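Liltham Area Forum > Local Government > Did Fashola just get thrown under the bus?

pierside_pam
Okay, did anyone else catch this? Bukola Fashola goes on the morning radio show and says, flat out, that the county will pull the Etus contract "by the end of the week." No maybe, no we're looking at it. Then by lunch the county executive's office puts out a statement saying no decision has been made and Lundgren hasn't signed anything. So which is it?? I had the radio on and I know what I heard. She even said the letter was drafted.

gonton_greg
I heard it too. "The letter is drafted and it goes out this week." A drafted letter isn't a signed letter, but come on, you don't say that on the air unless somebody told you it was happening.

marshroad
Or she got ahead of herself. It happens. Agnes Lundgren is the executive, Fashola is a deputy, and the deputy doesn't get to cancel a contract from a radio studio. I don't see a scandal here, I see someone who talked too much before coffee.

pierside_pam
She doesn't strike me as a talks-too-much person, though. I've watched her at the budget meetings and she won't tell you what time it is without checking her notes.

I had the replay going while I did the bedroom, and I went back over that bit 3 times. She pauses before she says it. She's picking her words.

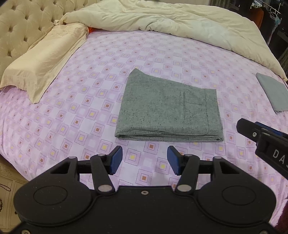
Gray one folded, duvet still in a heap

gonton_greg
What was the question right before? I only came in halfway, I was in the truck.

pierside_pam
The host asked if the county would keep paying Etus after the missed bus runs in November. And Fashola said (I typed this out) "No. The executive has been clear with us, and the letter is drafted and it goes out this week." The executive has been clear with us! So either Lundgren was clear and changed her mind, or Fashola made that up, and I don't buy the second one.

eide_resident
Long-time lurker, I live out in Eide and we're the ones whose bus didn't show. I don't care a bit who said what to who. We had two mornings in a row where people stood at the turnaround and nothing came. If they cancel Etus, who runs the route the next day? That's the part Fashola didn't say and Lundgren's statement didn't say either. Everyone's covering the fight and I'm still driving my neighbor to dialysis.

marshroad
Best post in the thread so far. This is exactly why I think Lundgren is right to slow down. You can't fire the bus company on the radio with no backup lined up.

gonton_greg
Then don't let your deputy go on the radio! I'm sorry but that's the boss's job. Either the office has one message or it doesn't. Last spring it was the same thing with the Gonton clinic, Ivar Hägglund told the paper it was staying open and then the office said it was "under review." He ate that one too.

marshroad
The clinic was different. Hägglund was guessing and he admitted it later.

gonton_greg
He admitted it after a very quiet meeting upstairs, sure.

marshroad
Do you know there was a meeting or do you just like the sound of it?

gonton_greg
I like the sound of it. Fair.

uriel_o
Hi all, Uriel Olvera, I used to sit on the transit advisory board so I'll put my name to this. There's a notice clause in the Etus contract. The county has to give written notice and then the company gets a period to fix the problem before anything ends. So "pull the contract by the end of the week" was never going to be accurate, even if the letter went out that same afternoon. What could go out is the notice. My guess is the notice is what was drafted, and Fashola used the shorter words. I don't think she lied and I don't think Lundgren reversed anything, but the statement from the executive's office was written like a slap and I'd be mad if I were her.

pierside_pam
Okay, that's really useful, thank you! But then why didn't the statement just say that? "We're preparing a notice." Four words and I'd have gone back to my laundry. Instead it was "the deputy's remarks do not reflect a decision by this office" and I mean, ouch.

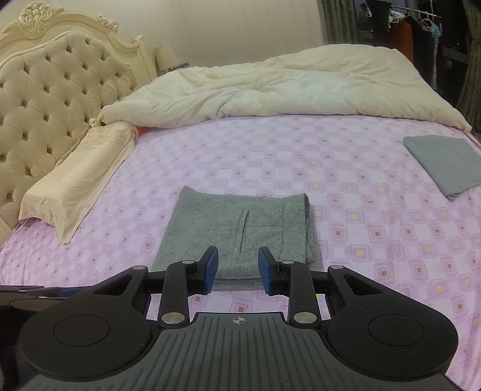 Same gray one, flat on the bed

eide_resident
Uriel, does the fix-it period mean they have to run the buses during it? Or can they just keep not showing up?

uriel_o
They have to run them, and every missed run gets docked. The dock is 200 dollars a run, and in my opinion that's too low to scare anybody. We asked to raise it when I was on the board and it went nowhere.

eide_resident
Well there you go. It's cheaper to leave us standing there.

gunnel_e
I'm coming at this from the other side, I drove for Etus until last year. The drivers aren't there. You can send all the letters you want. When I left there were 2 of us who knew the Eide route in the dark, and the other one was already looking. Whoever takes over will be hiring out of the same small pool, so I'd rather see the county put its energy there than into who embarrassed who on the radio. (Gunnel Ekström, some of you rode with me. Hi!)

eide_resident
GUNNEL! You waited for my son that time with the trombone. We miss you out here.

gunnel_e
Tell him to keep practicing.

marshroad
So are we agreed that Fashola misspoke?

pierside_pam
We are not! I'd say she told us what she'd been told, in sloppy words, and somebody upstairs got a phone call between breakfast and lunch. You don't put out a statement that cold over a notice clause.

gonton_greg
With Pam on this. I've emailed the executive's office asking if a letter exists, yes or no. Will post whatever comes back.

uriel_o
Ask for the date on the draft while you're at it.

gonton_greg
Good thinking, just sent a second one.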